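Tea and coffee box: your questions
Page kept by Nazmiye Başaran, guest room at Fasimville

What goes in the wooden box?

Coffee capsules go together in the large middle cell. Tea and small packets go in the cells at the side.

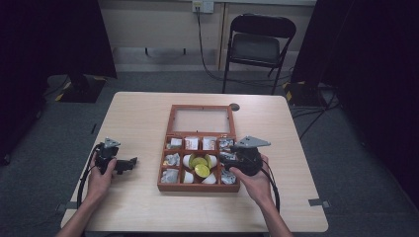 2 min read

May I leave the lid open?

Yes, during breakfast. In the evening please close it slowly, as the lid has glass in it.

Some packets are too tall. What to do?

Lean them a little in the cell. Do not fold a tea sachet. 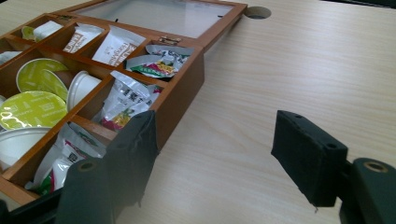
If the lid still does not close, take the tall ones out and give them to Birsen Çetinkaya.

Can I wash the box?

No, only wipe it with a dry cloth.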